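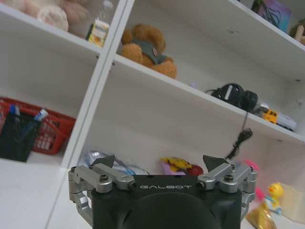
White open shelving unit with vertical divider, shown with soft toys and boxed items.

Segers Open Shelving, White
Storage and Display Furniture / Shelving / Open Units

Product overview
The Segers open shelving unit is intended for playrooms, family living areas, waiting rooms and early learning settings. It provides open storage for soft toys, games, books and small household goods. A vertical divider separates the unit into a narrow column and a wider column, so that small boxes and packages can be kept apart from larger items such as teddy bears.

The unit is supplied by Fudden in white only. It may be used alone or placed beside the Skollar low cabinet, which has the same depth and finish.

Sizes
Segers is available in 2 heights. Both have the same width, depth and divider position. Customers ordering for children under school age are advised to select the lower model. Full measurements are given on the drawing sheet, which may be requested from the sales office.

Load and placement
The maximum evenly spread load for the complete unit is 70 kg. Heavier goods should be placed on the lowest shelf. The unit must stand on a level floor and must be fixed to the wall with the bracket supplied. Screws for the wall are not included; the correct type depends on the wall material.

The unit should not be placed directly against a radiator or in a room subject to constant damp.

Arrangement of contents
Soft toys may be seated against the back of the wider column or stacked on a shelf in the narrow column. Upright boxes are best stored with the printed side facing forward, where children can recognize them. Small packages may be leaned against the divider. Items should not extend past the front edge of a shelf at walkway height.

Cetus storage trays fit the wider column and are sold separately. They are recommended for building blocks, crayons and other loose pieces.

Care
Wipe with a soft cloth and mild soapy water, then dry. Do not use scouring powder or solvent cleaners. White surfaces in daily use will show light scuffs and small marks over time. These do not affect the strength of the shelves and are not covered by the warranty. Touch-up paint may be ordered from the spare parts list.

Delivery and assembly
Units are delivered flat with assembly instructions and wall bracket. Assembly by two adults is recommended. The normal delivery period is 6 weeks from confirmation of order. Fudden has supplied Segers units to more than 200 nurseries and clinics, and terms for orders of several units are available on request.

Related products
Skollar low cabinet, white
Cetus storage tray
Segers replacement wall bracket
Segers touch-up paint, white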